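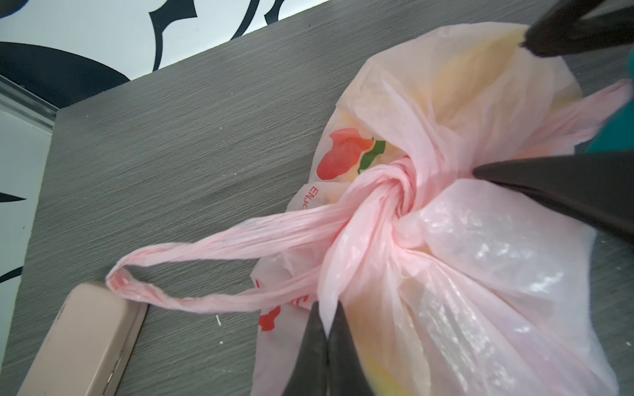
## The bag, the knot and the stop button

12/6/21

Hello again from the back bench at Trarkholm. I had promised you a cheerful item on our grocery work this time, and there is some cheer in it further down, but most of the space has to go to the fault we had on the two-arm cell. Several of you have already heard a version of it in the hallway, and the versions have been drifting. One of them had smoke in it. There was no smoke! So let me set it down properly, at my usual length, and please get yourself a coffee first.

If you haven't been by since July, the cell is the small one with the loud black-and-white walls, and the job we have been teaching it is groceries in thin plastic bags. Pick up the bag, find the handles, get them open, get the fruit out and into the basket without bruising anything. It sounds like nothing. My mother can do it while talking on the phone. But a thin bag is about the worst thing you can hand a robot, for the simple reason that it never has the same shape twice, and a twisted handle is worse still. The fingers close on a fold, and as far as the gripper can tell it has hold of something good and solid, when all it has is a pinch of film with a heavy bag hanging off one side of it.

We had reached the point where the twisted handles were going fairly well. Keisha Begay had rewritten the part that decides when a grip is a real grip, and we had a string of 18 clean runs behind us, and I will admit we were feeling pleased with ourselves. Then came the run after that.

What happened, as best we can piece it together from the log, is this. The left arm closed on one handle and the right arm closed on the other, as they were meant to. The left arm was told to let go and didn't. The command went out, the gripper reported that it had opened, and the fingers stayed shut. The right arm, which had been told all was well, began its pull. So now there were two arms with one bag between them, pulling in opposite directions, and a bag handle will stretch a surprisingly long way before it gives up. The force limit should have stepped in at this point. It was set to trip after 200 milliseconds over the line, but stretchy plastic doesn't load up the way a box does. The force rose, slipped back a little as the film gave, and rose again, and every time it slipped back the clock started over. It never reached the end of its count.

Arlo Ostrowski was standing closest and hit the stop, quite rightly and very quickly. The right arm froze where it was. The left arm did not. It carried on with its next move for a good stretch of the bench, with the bag in tow, until Arlo reached over and pulled the plug on it.

I want to be very plain about this part, so forgive me if I repeat it -- the red button on the front of that cell stopped one arm out of two. We had all been trusting it to stop both. 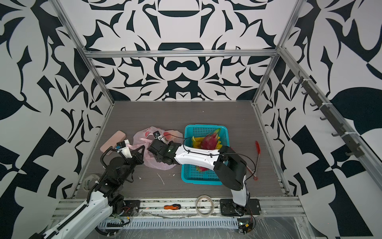
Now, how does a thing like that come to be? I spent most of an evening under the bench with a flashlight finding out, and the answer is dull, as they usually are. When we added the second arm, the stop circuit was supposed to be extended through the new Altora relay box so that one button cut the drive power to both. The box was fitted. The wires were run. But the jumper that ties the two channels together had been left in its shipping position, which keeps them separate, and so the left arm was listening for a button of its own that we never installed. The checklist we used asks whether the stop has been tested. It had been. Somebody pressed the button, saw an arm stop, and ticked the line. I say somebody, but the initials are mine, and I have gone rather pink over it.

The gripper is a separate story. The Marchetti unit on the left arm reports its position from the motor side, and the coupling between the motor and the fingers had worked loose. The motor turned, the sensor said "open," and the fingers sat there. We found the set screw backed out nearly all the way. It takes no time to tighten it. What bothers me more is that we had been treating that number as the truth about the fingers, when it only ever told us about the motor.

No one was hurt, I'm very glad to say. The bag came off second best, a pear had a bad day, and Arlo has been on the receiving end of a great many kind words and one very large muffin. But he had his hand inside the cell less than a minute before, fetching a bit of tape, and I have thought about that more than once since.

### What we have changed

- The jumper is moved, and the stop has been tested with both arms in motion, from every place a person can stand.
- A second button is on the way for the far side. Until it's fitted, the cell runs with two people present, one of them with a free hand at the front.
- The checklist line now reads "Both arms in motion, press stop, both arms still." You sign for each arm by name.
- The force limit no longer starts its count over when the force dips. It adds up the time spent over the line in a sliding window, so a stretchy load trips it like any other.
- Set screws on both grippers have been reseated with thread locker, and they get looked at every 1000 cycles.
- Hands stay out of the cell unless drive power is off at the wall. The pause in the software is a convenience and should not be mistaken for anything more.

That last one will annoy people, and I know it. It means getting up and walking to the wall when all you want is to straighten out a handle. I've done it the quick way myself more times than I'd care to add up. Please do it the slow way anyhow.

### Back to the groceries

As for the work, we lost four days to all this, and I don't regret any of them. The cell is running again at half speed. Keisha has added a small tug after every release: the arm backs off a little, and if it feels any pull, it assumes the fingers are still holding on and both arms stop and wait for a person. It has made the runs slower and also, to my delight, a bit better, as it catches those times when film clings to a fingertip after a perfectly good release. We used to put those down to bad luck.

The twisted handles are still the hard part. When the handle is rolled up tight like a rope, the grip is good but there's no finding the opening, and when it's spread flat the opening is easy and the grip slides. We've been trying a gentle untwist before the pull, one arm holding and the other turning its wrist, and I could watch it all afternoon. Sometimes it works beautifully. Other times it winds the thing up tighter, like a child on a swing.
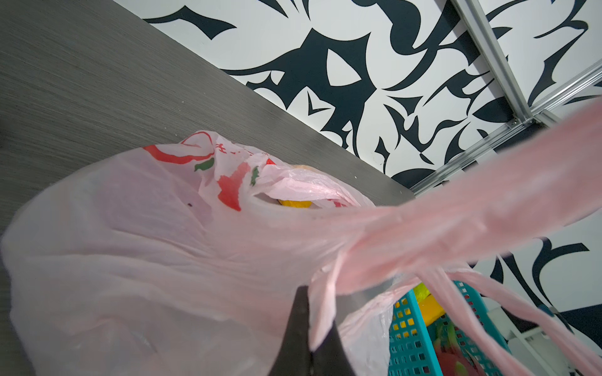
Mavis Montoya wrote back after reading a draft of this to ask why the release check waits for a person at all, when the arm could simply try opening again. "You'll have folks walking over for every little cling," she said, "and by the tenth one they'll be pressing resume without looking." I think she has a real point. Our compromise for now is one automatic retry at low force, and after that it waits. If the resume button starts getting pressed on reflex we'll see it in the log, and we'll talk about it then.

Fitzgerald Pettigrew would like to know whether the cell over at Vumska has the same relay box. It does, and I called them the same evening. Their jumper was in the right place, but they hadn't tested with both arms in motion either, and now they have. If you have an Altora box in anything you've built or inherited, take the lid off and look. Power down first, please.

Barrett Oyelaran has the full log and the wiring sketch, and will send them to whoever asks. The sketch is in my handwriting, so you may want to ask for a phone call along with it. And if you've had a near miss of your own with a stop circuit, or with a gripper that swore it was open, do write in. I'd like to run a few of them next time, with or without your name on them, and I'll try to keep my own part shorter.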